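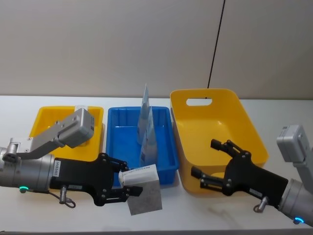 I get more letters about drawers and shelves than anything else, so this month's page is all bins, trays and baskets. I love this subject! A good plastic tray costs next to nothing, wipes clean in a second, and turns a deep, dark cupboard into something like a set of drawers. Grab a few and let's go.

## Empty the shelf first

Do one shelf. Take everything off it, wipe it down with warm water and a drop of dish soap, and leave the door open while it dries. Measure the depth with the door hardware in mind (hinges steal more room than you'd think) and write the number on a piece of masking tape inside the door. I have tape in every cupboard in the house now, and I have never once bought a tray that didn't fit since I started doing it.

Sort what you took out on the kitchen table. Baking things together, breakfast things together, and a pile for whatever has gone stale. Old spices lose their smell long before they look bad, so rub a pinch between your fingers and sniff.

## Low bins for small things, tall bins for light things

Shallow trays suit anything you need to see from above: packets of yeast, bouillon cubes, tea bags, birthday candles. Taller baskets are great for bulky, light stuff like paper napkins, bags of pasta and rolls of parchment. Keep heavy jars out of tall baskets on high shelves. Lifting one of those down over your head is no fun at all.

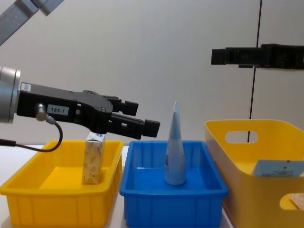 A tray with a bit of lip at the front also works as a pull-out. Stick two strips of felt on the underside and it'll glide over a painted shelf without scratching. Sova felt pads are the ones I use, the brown ones, and they've held up through years of flour dust. If the shelf is wire, cut a piece of stiff cardboard to lay across it first.

## Color does the labeling

Pick a color for each kind of job and stick to it. At our house yellow is baking, blue is drinks, and the one green tub is dog biscuits (everybody remembers that one!). Even small kids can put groceries away with a system like this, and it beats peeling off labels every time you change your mind.

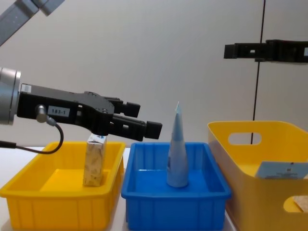

*The Darura Household Page, No. 47*

## Getting plastic really clean

Sticky rings come off with baking soda and a damp cloth. Make a paste, rub in small circles, rinse. For the gummy stuff left by price stickers, dab on cooking oil, let it sit while you have a cup of coffee, then wash with soap. Skip the scouring pad on shiny plastic, because every scratch holds grease from then on.

For a musty bin, stir 200 ml of white vinegar into a sink half full of warm water and soak it for 50 minutes. Rinse well and dry it outdoors if the weather's kind. Please don't ever mix vinegar with bleach!

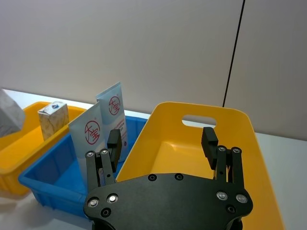
*A roomy yellow bin on a white tabletop.*

## Odds and ends

- Stand opened cartons upright in a tray. Any drips stay in the tray, and the shelf underneath stays clean.
- A basket with a handle hole can hang on a stout hook inside the pantry door. Onions do beautifully there, with all that air.
- Line the vegetable bin with a folded dish towel and swap it on laundry day.
- Old Murkeck jars with the wide mouth are perfect for cookie cutters.
- Freezer getting crowded? Use trays on their sides as bookends for flat bags of soup.

Next issue I'll get to the cabinet under the sink, plus several clever ideas for mops. Send yours in by November and I'll try every one I can!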